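Kitchen Counter Cell: Rules and Common Questions
Posted in May by Bence Tóth

These are the questions people ask most before their first session at the Gadley counter. The rules apply to everyone who runs an arm, including visitors from Sekstead.

How close may the fingertips come to a hard surface?

Close is fine, contact is not. Marble doesn't give, and a pointed fingertip pressed into it will bend or chip. Stop above the stone, check the height, then lower at creep speed. The same goes for metal fixtures next to the stone.

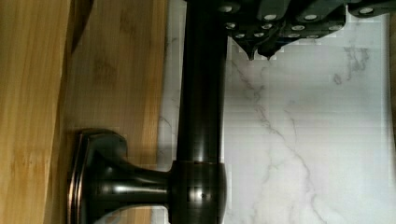
Rami Karam asked whether a soft pad under the work would let us skip the height check. It would not. A pad changes the height, so the check has to be done again.

Who can start a motion?

One named operator per arm. Say "moving" out loud before you start and wait for an answer from anyone at the counter. If you hand over, the new operator repeats the whole start check. It has 12 lines and takes a few minutes.

What can stay on the counter during a run?

Anything listed on the layout sheet. Toasters and ovens may stay as obstacles, but they must be unplugged at the wall. Play food is used for all food tasks. Keep the cutting board where the sheet shows it, and look for cables crossing the marble before you start.
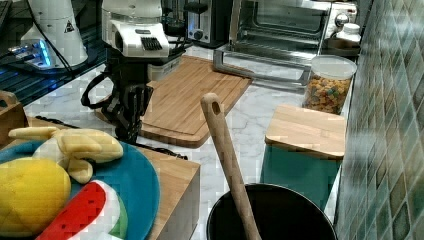

If you add an item, write it on the sheet first. An item that isn't listed comes off the counter, even if it is well out of reach.

How fast can the arm go?

New tasks start at 19 percent of full speed. You may go up to 60 percent once the task has run cleanly and the operator has signed the log. Nothing here runs at 100 – that setting is locked, and the key stays with Donal Carroll.

Where do the cables go?

Leave enough slack for the wrist to turn fully both ways, and no more. Walk the arm through its range by hand control and watch the loop the whole time. A cable that catches on a handle or a tray is a stop, and it goes in the log.
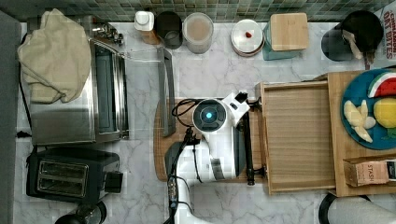 Tape is not a fix for a long loop. Use the clips in the top drawer and move them if the task changes.

Do I need to run the task in Simus first?

Yes, for any new path. A changed grip on an old path can go straight to the counter at starting speed.

When may I reach in?

Only when the arm is paused and the operator has a hand on the stop button. A still arm may be waiting for its next command, so treat it as moving until you hear "paused."
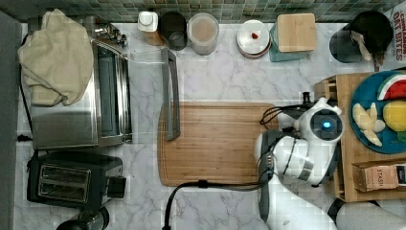
Dymphna Ní Bhriain would like the rule to cover tools as well as hands, so that a person can't poke at a stuck part with a spatula while the arm is live. We agree, and the rule now reads "hands or anything held in them."

Questions about the rules: ask Malachy Tierney at the Gadley front desk
© Gadley Counter Cell | Back to top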